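Laboratory News
Gripper comparison under way in the Flexible Handling Program

The Flexible Handling Program has begun a structured comparison of end effectors for soft goods, with garment folding as the first task family. The work is led by Magdalini Balaskas and will continue until September, when a recommendation will be made on the hardware to be purchased for the teaching laboratory.

The comparison arises from last year's review of the Sidden project. Reviewers noted that the project's results on towels and pillowcases had been obtained with a single set of fingers and a single camera placement, and that it was difficult to judge how much of the performance should be credited to the controller. The program accepted this finding. The present study therefore holds the control software constant, using the current release of Todden throughout, and varies the fingers, the closing force and the camera views supplied to the policy.

Seven finger designs were considered at the outset. Several were excluded on grounds of cost or because replacement parts could not be obtained within a reasonable time, and four have been carried forward to bench trials. They include the parallel fingers supplied by Kokkinos as standard, a variant with a softer pad and a narrow-tipped design machined in our own workshop. The Flolta compliant finger has also been retained, although its mounting plate required modification before it could be fitted.

Each design is assessed on the same sequence: approach to the fabric, pick-up of a single layer at an edge, transfer across the table, and release without disturbing the fold beneath. Separating one layer from another remains the most demanding step. A knit fabric tends to bunch ahead of a broad fingertip, while a narrow tip may pass between the layers and close on the wrong one. Operators record the outcome of every attempt, together with the closing force and any correction made by hand.

Two arms working over a partly folded garment, apparently a shirt or T-shirt, and the view available from the wrist:

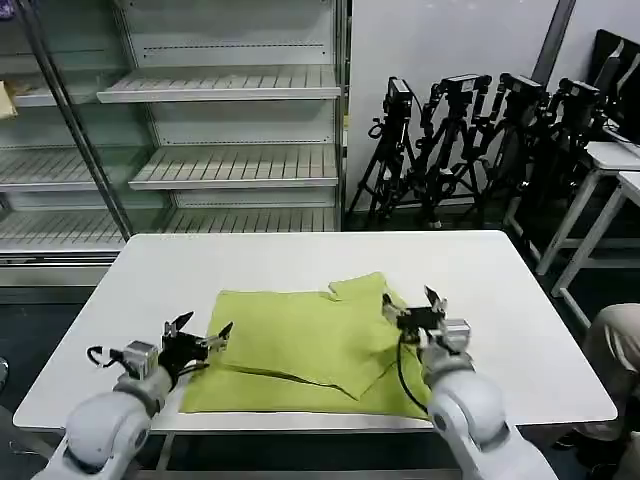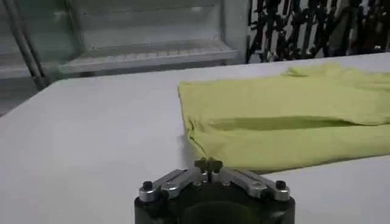
The choice of camera view has drawn more discussion than was anticipated when the protocol was written. An overhead or head-mounted view gives the controller the general layout of the garment and the position of both arms, but the arms themselves can obscure the fabric edge during the final part of an approach. A wrist view supplies detail near the fingertips at the expense of context. The protocol now calls for every finger design to be tested with the head view alone and again with the wrist views added, which has lengthened the bench schedule by two weeks.

Staff are also asked to note the matter of cable routing. Wrist cables should be checked through the full range of rotation before each session, and the slack adjusted if a cable bears against the forearm. Colleagues who change a finger set must repeat the gripper calibration and enter the new offsets in the shared log. Trials conducted without a calibration entry will be excluded from the analysis.

An interim report will be circulated to program members once the T-shirt trials have been completed. Long-sleeved garments and heavier fabrics will follow, subject to the availability of the bench. Members who wish to propose a garment type or to observe a session are invited to contact Magdalini Balaskas through the program office. Requests to borrow finger sets for other projects should be held over until the comparison has closed.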